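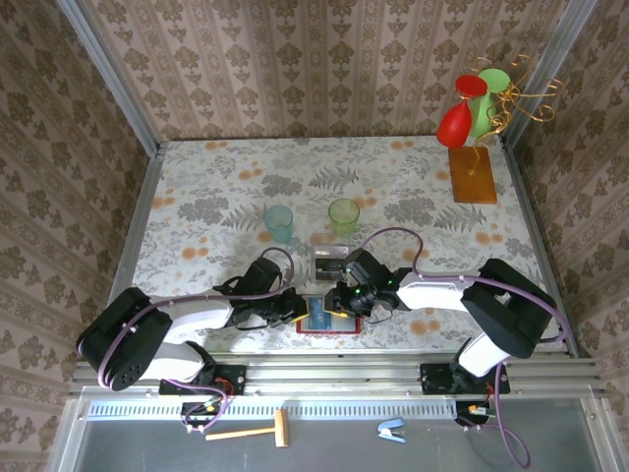 Svend Thorlacius wrote in to ask whether he has to know any programming before he can show the arms a job, and if not, what he is meant to do with his hands. It is the question we get most often, so it goes first.

Do I need to be able to program?

No. You move a pair of small handles at the operator's desk and the arms copy you. The system stores the joint positions, the opening of each gripper and the camera pictures while you work. Later those recordings are used to train the arms to do the job without you. If you can use a kettle and a tin opener you have the hand skills already, though the first hour will feel slow.

What is the difference between hand guiding and remote control?

In hand guiding you take hold of the arm itself and push it through the movement. In remote control you stay at the desk and the arm follows the handles. At Testberg we use hand guiding only for setting rest positions and for checking reach. All task recordings are made by remote control, mainly to keep people's hands and sleeves out of the camera pictures. A model trained on pictures with a human hand in them tends to do badly once the hand is gone.

How many times do I have to show the same task?

For a simple pick and place, 200 good recordings is our usual target. For anything that needs both arms at once we ask for more. The first longer job we ran under the Viritz project had 318 recordings before we were happy with it, and that was with two operators sharing the work. You don't do them all in one sitting.

What counts as a good recording?

One that starts with both arms at rest, does the whole task, and ends with both arms at rest again. Small mistakes are fine if you put them right. If you miss the object, back off and try again at the same pace, and leave the recording running. Those corrections are useful to us. If you drop something off the table or knock over a thing that isn't part of the task, stop and mark the recording as failed. Please don't delete it yourself - we go through the failed ones at the end of the week.

Why do the two arms sometimes get in each other's way?

They share the middle of the table and the software will not stop you from bringing them together. It slows the arms when they get close, but that is a safety net and you shouldn't lean on it. Decide before you start which arm goes in first. Most operators let the left arm hold and the right arm do the fiddly part, and wait for one to settle before moving the other. If the grippers touch lightly, open both and draw them straight back. If they lock together, press the stop button and call someone over.

Can I pick my own objects?

Within reason. Nothing sharp, nothing with liquid in it, and nothing heavier than the limit on the sheet by the desk. Beyond that, variety is welcome. We would rather have a dull mix of household and office things than another box of coloured blocks.

Are thin or see-through objects a problem?

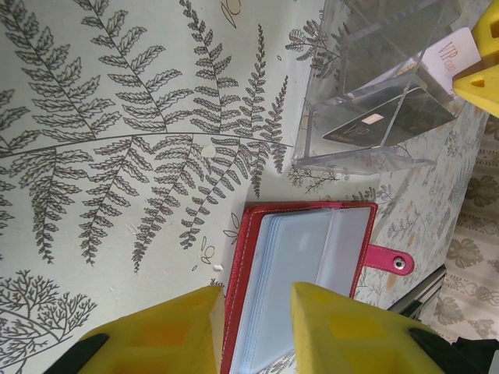
Thin things are hard for the operator and see-through things are hard for the cameras, so a task that has both needs extra patience. The fingers close from two sides, and a flat card lying on a cloth gives them nothing to close on. Start with cards that already stand proud of something. The pale VIP card sticking out to the right of the clear holder can be taken by its free end, while the dark one leaning in the lower compartment is a poorer choice for a beginner. Plastic sleeves like those in the red wallet are a separate matter: their edges run together in the picture, and we suggest you look at the wrist view before you commit. With clear plastic it also helps to go by the edges, which show up better than the flat panels.

Does the cloth on the table matter?

Yes, more than people expect. A model that has only seen one plain surface can fail on any other, so we change the coverings and the wall paper between batches. Busy patterns are harder on your eyes. If you find yourself reaching for a printed leaf, take a break.

Which camera view should I watch?

Use the fixed view for getting near and the wrist views for the last few centimetres. The wrist pictures turn with the gripper, so up on the screen may be sideways on the table. This confuses nearly everyone on the first day. Don't try to work it out in your head. Make a tiny movement, see which way the picture goes, and carry on from there.

How long is a session?

Two hours at most, with a break in the middle. Tired operators make jerky movements and the trained arm will copy them faithfully. Svend Blöndal looks after the rota and can move you to a different slot if you let him know the day before.

The arm doesn't quite match my hand. Is it broken?

Probably not. There is a short delay, and the arm also smooths out shaking. If the gap gets worse during a session, or one gripper closes later than the other, save what you have and run the zeroing routine from the start menu. It takes about 4 minutes. Recordings made before the April update used the old gripper settings and should not be mixed with new ones.

Who can use the recordings?

Testberg and the other partners in Viritz. No sound is recorded. Your name is kept on the rota but is not stored with the recordings, which carry only an operator number.

Where do I send a question that isn't answered on this page?

Leave it in the book at the operator's desk or use the contact form. Faults with the arms should go on the fault sheet and not through the form, as the form is only read once a day.

Page last changed June 23, 2021.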